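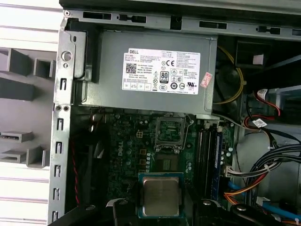

Dell desktop, CPU socket empty, power supply up top

Where do you put the parts while the case is open?
Posted by Mimoza Vlachou, Kosumville

I'm rebuilding an office Dell and I've reached the stage where the processor has to live somewhere that isn't the computer. Last time I used a saucer. The saucer was then used for a biscotti, and the processor went to a place I still think about. Is there a proper way to do this, or do I just need a saucer with a sign on it?

Azlan Chin
Use a tray. I've done 578 of these and used a tray for every one.

Biljana Nikolovski
Azlan's tray is fine if you live alone. I'd go with a holder that has a spot for each part, so you can tell at a glance what's still out of the machine.
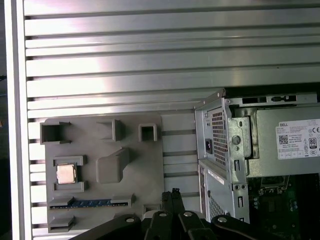

Gray 3D-printed plate with the CPU in its frame and a RAM stick in the slot below

The printed frame has raised corners and small lips, and the memory is held by a clip at each end. If you don't have a printer, the plastic clamshell a new CPU comes in does the job. Hold the chip by its edges, keep your thumb off the contacts, and don't set it down on carpet, however clean you believe your carpet to be.

Also, close the empty socket while you wait. A screw will find it otherwise. Mine did, and I spent 2 evenings with tweezers and a desk lamp before I bought another board.

Zlatko Trajkovski
egg carton. 3 years no problems. take the eggs out first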